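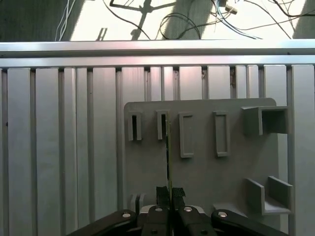
2/ slots first

Kadri Mägi
June, 11:40 pm

ok so post 1 was me whining about money, moving on. the gray plate is where parts wait before they go in the PC. four slots in a row up top, two short, two tall. thin stuff goes in on edge. getting the fingers to line up with a short slot took all evening

14 replies · 9 reposts · 61 likes

3/ things I changed tonight:
slower approach, way slower
crosshatch pads on the fingers, smooth ones let thin strips twist
stopped trusting my own calibration from last week lol

4/ plate is bolted to the extrusion now. was clamped before. clamp walked on me every few runs and I kept blaming the code. Two days of blaming the code

3 replies · 22 likes

5/ someone asked budget. 800 so far not counting the arm, which I got thru the Stakville shop share. the extrusion was 300 of that and I'd buy it again, t-slots are the best thing in the whole build. move a fixture, tighten, done

6/ the hard bit is the card. Expansion card, metal bracket on one end, has to come down straight into an open desktop case lying on its side. graphics card in there already, cables all over the drive side, not much room for fingers

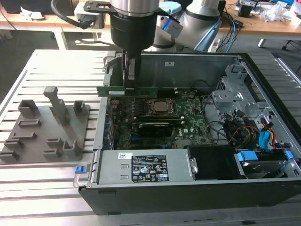
and you can't just push. tilt it a hair and the gold edge rides up on the slot, then the arm keeps pressing bc thats what I told it to do. so now theres a force limit. stops, backs up, wiggles, tries agian

8 replies · 4 reposts · 47 likes

7/ run count on the logger says 2,168. most of those are garbage, early ones esp. Tahsin Roy wants to plot them anyway, Tahsin if you're reading this the files are in the folder called Farquharson, dont ask

8/ for the person in Pindville w/ the same arm: yes you can print the slot holders. no I wouldnt go thinner on the walls. I'll put the files up when the dimensions stop changing

2 replies · 18 likes

9/ still to do
cable routing
get the power wires tied back
a part-present check on the holders so it quits grabbing air
sleep

10/ going for 3,000 runs before I touch the fingers again. more tmrw if the shop is open late

5 replies · 1 repost · 33 likes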